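3.2 Views compared

The four camera positions were tested on a suturing task in tissue. Two were small cameras mounted near the wrists of the instruments, and the others were the fixed view over the workspace, recorded through either of two exposure settings. The arms were driven by the Torres controller throughout, and the grippers were standard needle drivers with a pair of jaws on a cable-driven wrist. Lucian Căpraru carried out all the trials; Innes Kerr marked the recordings without knowing which controller gains had been used.

Each trial ran for 340 seconds or until the thread was cut. We recorded 15 trials per condition at the Himdale laboratory in August. For every trial we noted whether the needle tip, the jaws and the free thread could be found by eye in the recording. Views from the wrist and from the fixed camera were marked separately, and a part hidden behind a shaft was scored as missing.
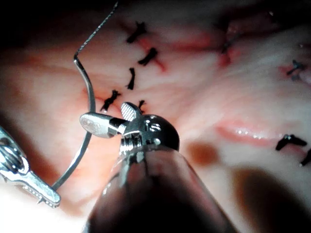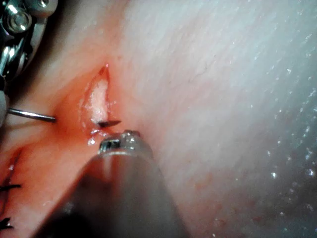
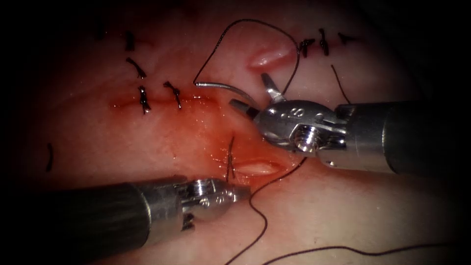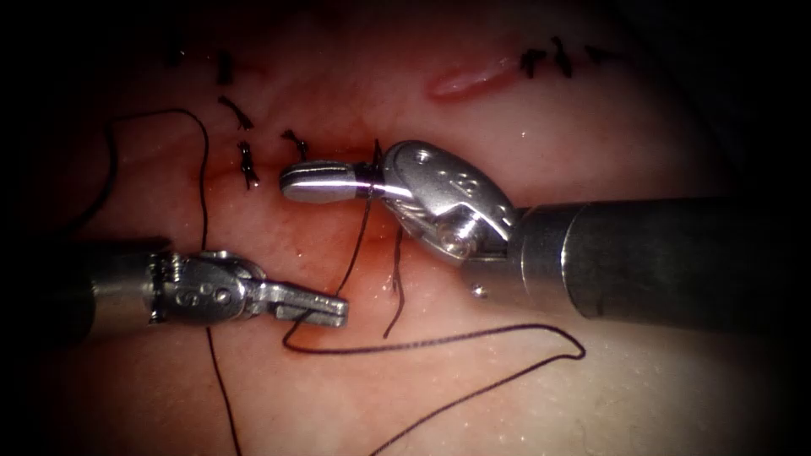

Figure 4. Wrist camera views (first and second) and fixed camera views (third and fourth) of the suturing task. The third shows a curved needle held near the open jaws of the right instrument; in the fourth, thread is looped round the closed jaws.

The wrist cameras gave the better view of the jaws. In the first view of Figure 4 the cross-hatching on one jaw face can be made out, and the needle can be followed along its arc. The cost is that the camera's own instrument takes up much of the lower middle of the picture, as the grey shaft does in the second view. Markers lost sight of the second instrument more often in these recordings, as it tended to lie near the border.

The fixed camera kept both instruments in view and was much the better source for the thread. In the fourth view the main strand can be traced from the jaws, under the left instrument and across the lower tissue. The corners were dark in both fixed views, and shafts and knots near the margin were hard to separate from the background. Raising the gain did not help, and it washed out the highlights on the metal wrists.

We therefore used the wrist views for labelling jaw opening and the fixed view for labelling thread. The Potholm tracker was trained on 2,000 labelled pictures divided equally between the two. Its results are given in Section 4.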